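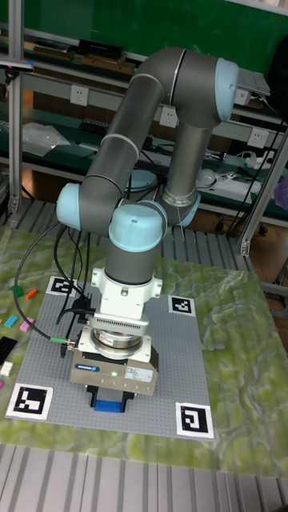 Fig. 1. Robot arm with parallel gripper, mounted above the work surface.

Courses > Tailoring and Outerwear > Cloth Preparation > Handout 5

Preparing Wool Overcoating Before Cutting

Students are expected to have read this handout before the practical session on the overcoat. The terms introduced in the previous handout (warp, weft, selvedge, nap) are used without further definition.

1. Purpose of preparation

Wool cloth leaves the mill under tension. It is wound on to the roll, folded, transported and stored, and may still hold some of the stretch it received in finishing. When the cloth meets steam for the first time it may relax and become shorter. If this takes place after the coat has been made up, the fronts will draw, the hem will rise unevenly and the lining will appear too long. Preparation brings that shrinkage forward to a stage at which it does no harm.

The word "sponging" is used in older textbooks and is retained on this course. It refers to the controlled dampening of the length, followed by rest and drying. Some suppliers sell cloth described as "needle ready". Students should test such cloth in the same manner as any other.

2. The test square

A square of 40 cm is marked on the cloth with basting thread, well away from the selvedge. Chalk is not suitable, as it will not survive steaming. The square is steamed from the wrong side, left flat until cool and measured again in both directions. The result is entered on the job card.

Where the warp measurement has fallen by 5 mm or more, the whole length must be sponged. A smaller change may be dealt with by thorough steaming on the table. Weft shrinkage is usually less, though loosely woven cloths can behave otherwise and both figures should be recorded.
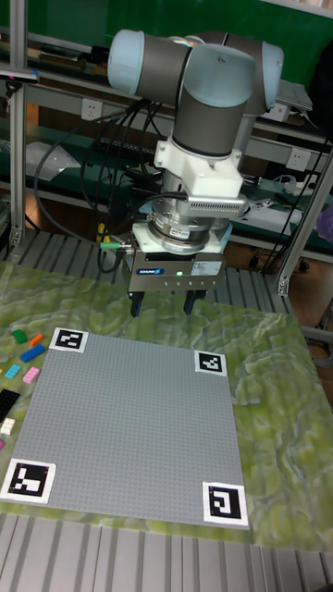
Text: Leonilde Macedo
Department of Garment Studies, Dramora College

3. Sponging the length

The overcoating used in the practical, Nilum, weighs 600 g per metre and has a raised face. It is folded lengthwise with the face inside. A cotton sheet is wetted, wrung out well and laid over the cloth, and the two are folded together loosely from one end. The bundle is covered and left overnight.

On the following day the sheet is removed and the cloth is spread flat to dry. It must not be hung over a rail. The weight of a damp overcoating is enough to stretch it again, and a crease from the rail may prove very difficult to remove - particularly in the darker shades. Direct heat should be avoided for the same reason.

Pressing is carried out only when the cloth is dry to the hand. The iron is lifted and placed, never pushed, and a press cloth is used throughout.

4. Straightening the grain

A weft thread is drawn near each cut end and the cloth is trimmed along the line so formed. The selvedges are then brought together. If the trimmed ends do not meet squarely, the cloth is off grain and should be eased on the bias by two people working from opposite corners. Checked cloths require special care, and the check must be followed in preference to the table edge.

A selvedge which remains tight after sponging should be snipped at intervals or removed. Students frequently omit this step, and the back seam of the finished coat shows it. 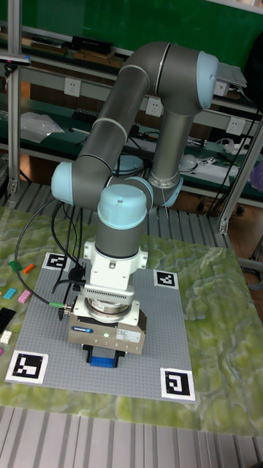 Tailoring Course Papers, Vol. 3, No. 5

5. Direction of the nap

The nap is found by passing the hand along the cloth. It runs down in the direction that feels smooth. All pieces of an overcoat are laid with the nap running from neck to hem, including the pocket flaps and the under collar if this is cut in the self cloth. Arrows are chalked on the wrong side of every piece before any is lifted from the table.

6. Interlinings and tapes

Canvas, domette and linen tape are to be shrunk as well. Canvas may be soaked in cold water and pressed while slightly damp. The fusible supplied under the name Fesum is not to be soaked; a trial piece is fused to a cloth remnant and examined for bubbling.

7. Work to be submitted

Each student will hand in the completed job card, the test square with its basting left in place, and a short written account of any correction made to the grain. Cards are to be given to Amarachi Idahosa in the cutting room before the October assessment.

Revised Mar 15, 2024

Shares: 40
Comments: 3

Hettie
Is the overnight rest needed for a lightweight flannel? I have a skirt length to do and would rather not wait if it can be avoided.

L. Macedo
For flannel a few hours will normally suffice, provided the damp has reached the centre of the bundle. Please make the test square first.

cutandbaste
Useful section on the selvedge. I left mine tight on a check coat last winter and the back seam puckers all the way down. Will unpick it when I have the courage.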